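로봇 교시/원격조작 게시판 > 잡담 및 질문

제목: 휴머노이드 원격조작 시연 데이터, 손목 카메라만 보면 왜 이렇게 초라한가요

글쓴이: 납땜하는곰
작성일: 2018년 10월 19일
조회 2,853

9월부터 Peveck 과제로 휴머노이드 원격조작을 하고 있습니다. 조작자가 장갑을 끼고 걸어가서 물건을 집으면 로봇이 따라 하고, 그걸 전부 녹화해서 학습에 씁니다. 말로 하면 근사한데 실제로는 제가 장갑 끼고 하루 종일 허공을 쥐었다 폈다 하는 일입니다. 옆 부서에서는 제가 새로운 체조를 시작한 줄 압니다.

시연이 3,000개 넘게 쌓여서 어제부터 손목 카메라 영상을 훑고 있는데, 보면 볼수록 심란합니다. 제가 보여준 숭고한 기술은 어디 가고 카펫만 나옵니다. 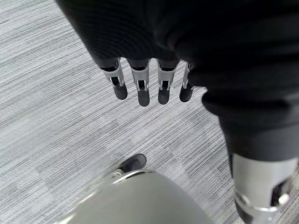 질문은 대기 구간 처리입니다. 물건에 다가가기 전, 손을 내리고 서 있는 구간을 학습에 넣느냐 마느냐로 팀이 갈렸습니다. 저는 넣자는 쪽입니다. 손끝이 전부 바닥을 향하고 그 밑에 아무것도 없는 저런 순간도 엄연히 "지금은 아무것도 잡지 마라"라는 가르침이라고 봅니다. 팀장님은 그걸 가르침이 아니라 낭비라고 부르시고요. 다들 어떻게 하시는지 궁금합니다.

장비는 Illska 장갑에 헤드셋, 녹화는 Brularbridge로 합니다. 손목 외에 머리 카메라도 있습니다.

댓글 11

토크렌치32
팀장님 말씀이 맞습니다. 대기 구간을 그대로 다 넣으면 로봇이 제일 잘 배우는 게 대기입니다. 저희 로봇은 한때 가만히 서 있기 분야의 권위자였습니다. 시작 신호를 줘도 꿈쩍을 안 해서 전원이 들어와 있는지 세 번 확인했습니다.

└ 납땜하는곰
그 정도로 심했나요? 비율이 얼마였길래요.

└ 토크렌치32
32퍼센트가 대기였습니다. 조작자가 헤드셋 고쳐 쓰고 물 마시고 전화 받는 동안 녹화가 계속 돌아가고 있었더라고요. 로봇은 전화가 없으니 그냥 서 있는 것만 배웠죠.

느린손
저는 글쓴이 편입니다. 싹 잘라내면 반대쪽 문제가 생깁니다. 늘 뭔가를 잡는 장면만 본 로봇은 잡을 게 없어도 잡습니다. 저희 것은 책상 그림자를 잡으려고 아주 정성스럽게 엄지를 벌렸습니다.

타협안을 드리자면 이렇습니다.

1. 조작자가 준비되지 않은 구간은 무조건 버립니다. 장갑 추적이 튀는 구간도 여기 들어갑니다.

2. 준비는 됐는데 아직 출발하지 않은 구간은 조금 남깁니다. 저는 에피소드당 3초 남깁니다. 로봇 주변에 사람이 들어와 있으면 따로 꼬리표를 붙이세요. 손목 화면 왼쪽에 삼선 운동화가 서 있는 것과 없는 것은 로봇 눈에 전혀 다른 세상입니다. 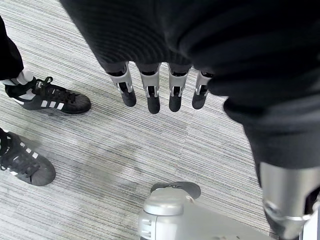
3. 걸어가는 구간은 절대 버리지 마세요. 손은 놀고 있는 것 같아도 몸은 일하고 있습니다. 손 관절값만 보고 자동으로 잘라내는 스크립트를 돌리면 이 구간이 통째로 날아갑니다. 로봇이 순간이동을 하는 줄 알게 됩니다.

└ 토크렌치32
2번은 동의 못 합니다. 꼬리표를 누가 답니까. 결국 제일 늦게 입사한 사람이 운동화 감별사가 됩니다.

└ 느린손
그래서 Akande 쪽 도구를 씁니다. 머리 카메라 화면에서 사람을 찾아 표시해 주는 건데 다리만 나오면 자주 놓쳐요. 그러니까 뭐, 감별사가 필요하긴 합니다.

└ 납땜하는곰
제가 팀에서 제일 늦게 입사한 사람입니다.

└ 토크렌치32
삼가 위로의 말씀을 드립니다.

카펫연구가
주제에서 조금 벗어나는데, 저는 대기 구간 길이보다 배경이 더 걱정입니다. 줄무늬 카펫만 잔뜩 넣고 학습시켰다가 마룻바닥 깔린 방에 데려가면 시골에서 상경한 첫날 같은 표정을 합니다. 표정이 있을 리 없지만 팔 떠는 게 딱 그렇습니다. 같은 방이라도 벽 쪽에서 시작하는 에피소드를 섞으면 좀 낫습니다. 손가락 뒤로 흰 걸레받이가 비스듬히 지나가고 그 위로 짙은 회색 벽이 보이는 정도만 돼도 카펫 한복판과는 꽤 다른 화면이에요. 출발 위치를 조작자한테 맡기면 다들 의자에서 가까운 데서만 시작하니까 시작점을 뽑기로 정하시길 권합니다.
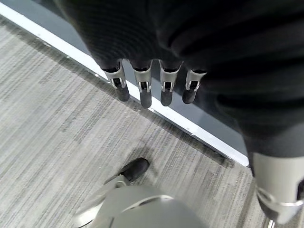

사진 출처: Peveck 과제 손목 카메라 / 글쓴이 제공

벽 쪽에서 시작할 때는 조작자에게 팔꿈치를 몸에 붙이고 돌라고 꼭 말해 두세요. 헤드셋을 쓰면 자기 팔 길이는 알아도 로봇 팔 길이는 자꾸 잊어버립니다. 저희는 벽에 자국이 생긴 뒤에 문서화했습니다. 그 문서는 사내에서 가장 구체적인 문서로 꼽힙니다.

└ 느린손
시작점 뽑기는 찬성인데 벽을 섞는다고 마룻바닥에서 잘할지는 모르겠습니다. 바닥은 여전히 같은 카펫이잖아요. 저라면 그 시간에 방을 하나 더 빌리겠습니다.

└ 카펫연구가
방 빌릴 예산이 있는 분의 의견 잘 들었습니다.

Kayode Aliyu
한국어가 서툴러서 짧게 씁니다. 저는 조작자를 오래 했습니다. 대기 구간을 나중에 자르지 말고 페달을 쓰세요. 발로 밟고 있을 때만 녹화됩니다. 단점은 밟는 걸 잊는다는 것입니다. 제 인생에서 제일 완벽했던 컵 쌓기는 아무 데도 남아 있지 않습니다.

└ 토크렌치32
페달 좋죠. 그런데 걸어가는 동작을 발 추적기로 시키면 페달은 무엇으로 밟습니까?

└ Kayode Aliyu
우리는 걷기를 조이스틱으로 합니다. 발 추적기면 손등 버튼으로 바꾸세요. 손등 버튼은 반대쪽 손으로 눌러야 해서 그 동작도 로봇이 배웁니다. 조심하세요.

└ 납땜하는곰
다들 감사합니다. 팀장님께 3초 안을 들고 갔더니 2초로 깎으셨습니다. 시작점 뽑기는 통과됐고, 꼬리표 담당은 예상하신 대로입니다. 손등 버튼은 장갑 배선을 뜯어 봐야 알 것 같은데, Illska 장갑에 버튼 달아 보신 분 계시면 여분 핀이 어느 쪽에 있는지 좀 알려 주세요. 설명서에는 "사용자가 접근하지 말 것"이라고만 적혀 있습니다.

느린손
손목 밴드 안쪽 커버 열면 커넥터 옆에 있습니다. 나사가 아주 작으니 카펫 위에서는 열지 마세요.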